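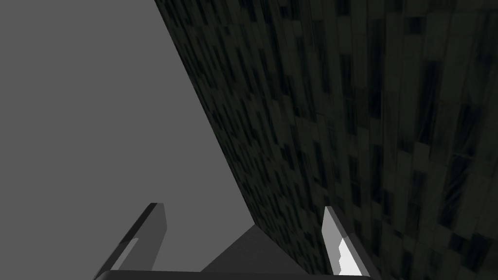 The garlic year at Halport

Garlic is the only crop I know that asks you to plant your best and eat your worst. Every autumn the growers around Halport sort the harvest, set aside the fattest bulbs, pull them to pieces and push them back into the dirt. The small, crooked ones go to the kitchen. It's a funny way to run a business, and they've been running it that way for as long as the packing shed has stood.

Two varieties do most of the work. Dralida is a hardneck with big cloves and a strong opinion of itself. It wants a proper cold spell, and it sulks through a mild winter by coming up as a single round lump. Zadell is a softneck, smaller and milder, and it keeps until the next crop is nearly ready. Dralida gets the ribbons at the show. Zadell pays for the diesel.

Planting starts in March, or when the soil cools off, whichever the grower is more inclined to believe in that year. Cloves go in point up, 5 centimetres deep, under a blanket of pea straw. Upside-down cloves will still grow, but the neck comes out bent like a plumber's fitting and the buyers mark it down. 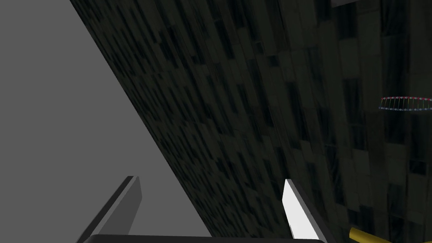 Then there's the weeding. Garlic has thin, upright leaves that shade nothing, so every weed in the district regards a garlic bed as an invitation. The Zaki block, on the heavy ground near the creek, gets gone over by hand through the whole of winter. People who have done it speak of their knees in the past tense.

Water is the other argument. The crop likes steady moisture while the bulbs fill out, and nothing at all for the last couple of weeks. Stop too early and you get marbles. Stop too late and the skins stain and split, and the lot goes to paste. One school of thought says to watch the lower leaves and quit when they brown. Another says to dig one up and look, and this school is generally in a better mood.

After lifting, the bulbs hang in the shed with the doors open at both ends. Curing takes longer than anyone's cash flow would like. By then the whole road smells of it, and the visitors who pull over to say how lovely it is tend to wind their windows back up before they've finished the sentence.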